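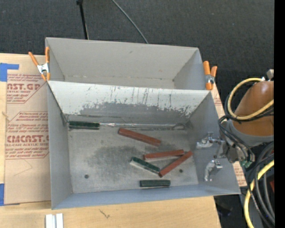 What should a lab budget for first? Spare parts, and then the arm.

4.2 Purchasing

Ostberg quoted 12 weeks for the arm and delivered in June. The grant had set aside $1,000 for everything else -- an optimistic line. Cables took $808 of it.

Figure 3. Bin workspace at Arnby. Two sheet-metal bins are joined by spring clamps; green and reddish-brown blocks lie in the front one.

We now hold back 30 percent for small items. The clamps remain our best value.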